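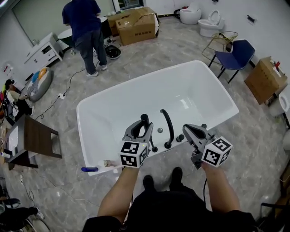
Maricel Sison

Section 5. When the gripper loses the shower wand

Tub work is my favorite part of the Brekke manual, and the wand task is the one I'd hand to any new operator first. It has an upright wand to grab, a slick white rim to work over and a spout standing right beside the target. It's also where we see the fault in this section most often, so please read it through before you start a session on a bathtub!

What the fault looks like

The jaws close on the wand, the status light goes green, and as you begin to lift, the wand slides or rolls in the jaws. On the display you'll see code 15 (grip width changed during hold). Sometimes the code clears by itself after a second or two. Treat it as a real fault anyway. A cleared code 15 still means the grip moved, and the recording from that point on will have the wrong width in it.

Caution: Do not squeeze harder to save the grip. A wand that pops out of tight jaws can hit the tub or your wrist. Let go of the trigger slowly and keep your feet where they are.

Stopping safely

1. Ease both triggers to the open position and lower your hands toward the rim. If the wand is already off its rest, set it down inside the basin first.

2. Say "stop" out loud if anyone else is working on the same floor. People bending over the next fixture can't see what you're doing.

3. Press pause on the recorder. Do not end the session. Ending it throws away the fault log, and you'll want that log in a minute.

4. Find the gripper cable with your eyes before you step back. It should hang free, with no loop near your shoes.

5. Put the grippers down on a flat surface away from the tub, jaws open and marker cube facing up.

Finding the cause

6. Open the fault log and look at the width reading just before code 15. If it drops smoothly, the wand slipped. If it jumps, the gripper lost track of its own position, and you should go straight to step 9.

7. For a slip, wipe the jaw pads and the wand handle with a dry cloth. Cleaner left on a glossy handle is the usual culprit, and it takes very little of it.

8. Check where you're gripping. Hold the wand at the straightest part of the handle, with the pads flat against it. Too close to the head and the taper works against you.

9. For a jump, look at the marker cube. All the black squares must be clean and flat, with no lifted corners. Then wiggle the cube gently - it should not move at all on its mount.

10. Check the cable plug at the gripper end. Push it in until it clicks. A half-seated plug gives the same jump as a loose cube, which fooled me for most of May.

Note: Glare from overhead lights on the inside of a white tub can wash out a marker for a moment. Try standing a half step to one side and running the width test again.

Getting back to work

11. Run the width test with empty jaws, then with the wand. The two results should match the values on your calibration card.

12. Do 2 slow practice lifts with the recorder still paused. Raise the wand a hand's width, hold, and set it back.

13. If both lifts are steady, resume recording and mark the earlier attempt as failed. Please don't delete it! Failed attempts are wonderful material for the people who tune the grip.

14. If code 15 comes back, swap the gripper for a spare and tag the old one with the code and the task name. Kirstin Buchanan handles returns at Lulberg.

Keep the rim clear of tools and bottles on the side where you plan to set the wand down. Pad replacement is covered in Section 6.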